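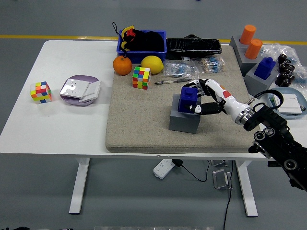
Budgeting for a second hand

November 15, 2020

The quote from Grovard came back at £2699 for the hand, before VAT, valid for 30 days. I have spent most of the week deciding whether that is the number I should be looking at. I now think it is about a third of the number I should be looking at, and these are my notes on the rest of it.

Some background for anyone who has not read the May post. We have one arm and one hand doing tabletop grasping, and the work is mostly picking blocks off pedestals and putting them back. When the hand is out of action the whole bench stops. Rhys Ashby wants a second hand so that we can swap and carry on. Raphaël Le Goff wants the money spent on the table, the pedestals and the cabling, on the grounds that the hand we own has failed less often than everything it plugs into. They are both right and there is one budget.

Spares before duplicates

The case for a complete second hand depends on what fails. I went back through the log. Finger joints come first, then the cable at the wrist, then the hand itself (one fault, a connector on the control board, fixed with a new connector). A finger set from Grovard is £373. Two finger sets and a wrist cable cost well under half of a second hand and cover every fault we have recorded so far.

What they do not cover is time. Fitting a finger takes me most of a morning, and then the hand has to be calibrated again. Swapping a complete hand is four bolts and a connector, but it needs calibrating too, so the saving is smaller than Rhys makes it sound. If the spare has been calibrated on the same arm beforehand, the stored values should hold. I have not tested that and I would not put money on it without a test.

Lead time matters more than price here. Grovard quote 90 days on complete hands at present. Finger sets are in stock. A hand ordered in response to a failure is no use to anyone, so it gets bought in advance or it doesn't get bought.

The table

The white table is ordinary office furniture from Nillska, two legs with T-shaped feet. It is fine for the objects. I am less happy with it as a reference surface, because it flexes if you lean on the front edge, and anything taught to the nearest millimetre then moves. I have priced a heavier bench from Clutley and it is not cheap once delivery to the first floor is included. A cross-brace between the legs would do most of the job and I can make one.

The beige foam pad stays. It covers the right two-thirds of the top and takes the shock out of a bad descent, which has saved fingers more than once. It does compress, though. Heights measured on a new pad are wrong on an old one, so the pad goes down as a consumable from now on and gets its own line in the budget. The grey pedestals sit on it, which means their height drifts as well. Raphaël would like them fixed to a plate. I agree with him, and a plate is an afternoon's work plus material.

Objects

The object set is the cheapest part and the part we plan worst. At the moment we have the blue blocks with the stud on top, orange cylinders, Rubik's cubes, an orange and a lemon, pens, bags of resistors and whatever is in the blue bin. The blocks and cylinders are the controlled part. The rest is there for variety, and it all arrived by accident, out of drawers.

My proposal is to buy the everyday objects in pairs and keep one of each in a box with the date on it. When a supplier changes the plastic or the finish we will at least have something to compare against. The clear bags are the exception. No two behave alike and I don't see how to buy consistency there. Abou Jaoude sell a sample kit of thin film bags in known thicknesses and I have asked for a price. No reply yet.

Cabling and power

This is Raphaël's section and I have little to add to it. The power strip lives on the floor under the table. The arm, the lights and the PC should not share it, and a fixed strip on the back of the table leg would get the leads off the floor. Parts cost is trivial. The wrist cable is a different matter: it loops out from the wrist on the right, and any reach across the body of the table uses up the slack. A longer cable snags and a shorter one pulls. The proper answer is a clip further up the forearm, which Grovard list as an accessory without saying what it costs.

Order of purchase

Finger sets first, two of them, with a wrist cable. Then the plate, the brace and the power strip, all made or fitted in house. A replacement pad in the same order as the objects.

The second hand goes into next year's request with the lead time written next to it in large type. Before that I want to run the calibration test: take the hand off, put it back on, load the stored values and measure where the fingertips end up. If the error is within what the block task tolerates, Rhys has his argument. If not, we would be paying £2699 to save the time it takes to change a finger.

Still open: whether the quote price can be held past its 30 days, whether the finger sets fit the newer revision of the hand, and who pays for delivery. I have written to Grovard about the first two.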